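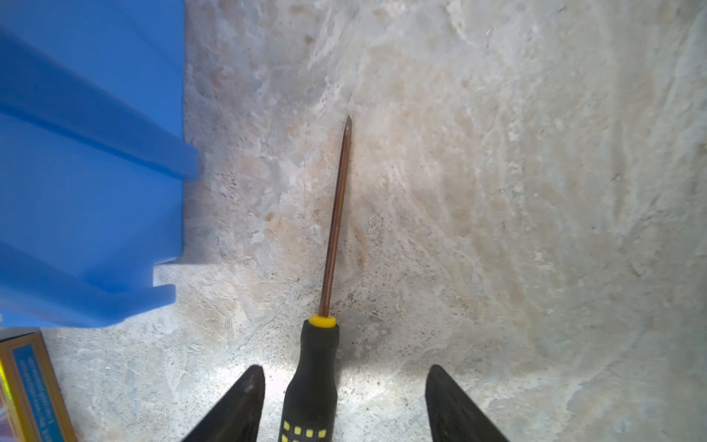 Drurau, 11/17/20 – I'm so happy I finally get to share this one! Jendari, our little home repair help line, is opening its phones to everybody in the Drurau area, and you don't have to be a member anymore. Just call, tell us what's dripping or squeaking or stuck, and one of us will talk you through the fix while you're standing in front of it.

We started in July with five of us and one shared phone number, and we've taken 373 calls so far. Cabinet hinges are the big one (so many hinges!), then running toilets, then doors that won't latch. I had figured it would be mostly paint questions, which shows what I know.

The new hours are noon to 8 p.m., and we now have 12 people on the phones. We've also printed 500 copies of our free hinge and latch booklet, and you can ask for one when you call.
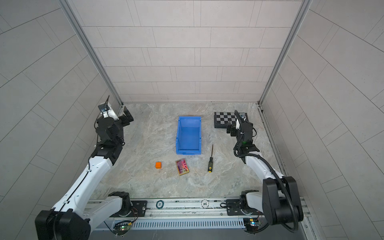
Colleen Wong told me she had put up with a sagging pantry door for years and had it closing again before her coffee got cold, and that she's already called back about the bathroom fan.

We don't do gas or main panel wiring – please call a licensed pro for those.

Press questions can come straight to me, Manolis Makris, at the Jendari office in Drurau.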